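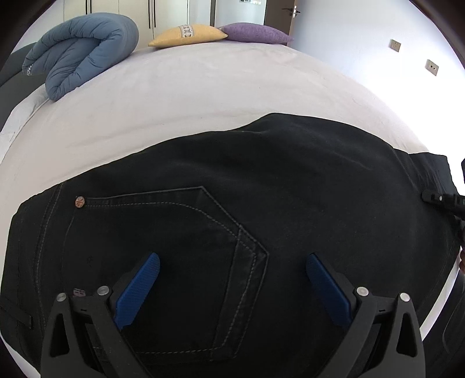 Jelard Hand Gripper, Pair – Soft Goods Kit

For recording two-handed work on clothes, bedding, towels. Sold by Mulldale. Hold one in each hand, do the job, camera on the gripper records it. Same finger geometry as the Jelard arm-mount jaws, so what you record carries over to the arm without re-measuring.

In stock. Ships from the Zeleke warehouse, 8 working days. Longer for orders over ten pairs, ask first.

What's in the box
Two grippers, left and right
Four blue finger pads, fitted
Four spare pads, same blue
Wide-angle camera and mount, one per gripper
Hex key, pad screws (keep the bag, they are small)
Calibration card
Soft case

Numbers
Jaw opening, full: 95 mm
Camera run time per charge: 127 minutes
Part no. for the pair: JL-171
Single grippers not sold, except as a replacment against a serial number.

Pads
Two textures. Diamond is the default, best all-rounder, good on denim and canvas. Straight rib is for when you need to get hold of a single edge and pull. Both fit the same mount. Swap takes a couple of minutes a side. Don't overtighten – the mount is plastic and the thread will go.

Black cloth picks up lint, and so do the pads. Wipe with a damp cloth between sets. No solvent.

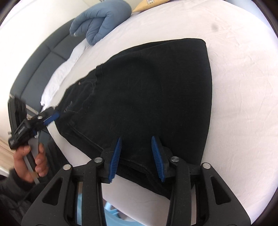

Page last changed: Feb 15, 2022

Trousers and jeans
The job most buyers start with. Pinch the waist end with one gripper, keep the other open over the legs and bring it down on the fold line. Approach low and flat. Steep approach bunches the top layer and leaves the bottom one behind. Heavy seams are fine, rivets are fine, but don't close hard on a rivet, it marks the pad.

Dark clothes on a pale sheet record well. Dark on dark, you'll want an extra lamp. Beds are OK as a work surface, softer than a table so the fingertips can press in a bit without harm. Pull the sheet tight before you start or you will grab it along with the hem.

Sleeves: long sleeves OK, push loose cuffs up, they get in the linkage.

Fits with
Widel recorder, all versions since the September update. Older Widel units record video but drop the jaw position, so update first.
Jelard arm mount, sold seperately.
Not compatible with the first-series Jelard handles. Different pivot spacing, pads won't line up.

Care
Check the pivot pins monthly. Any side play, send it back, don't shim it.
Brush dust out of the arm cut-outs.
Store with jaws open. Closed for weeks and the pads take a set.

Returns
Unused, in the case, 30 days. Used pads not returnable. Camera faults covered for a year, cracked arms only if there's no drop damage.

School and lab orders: send a purchase order with the part number and a delivery contact. Quotes go out same day if it reaches us before noon. Spare pads come in packs of four, one texture per pack, say which.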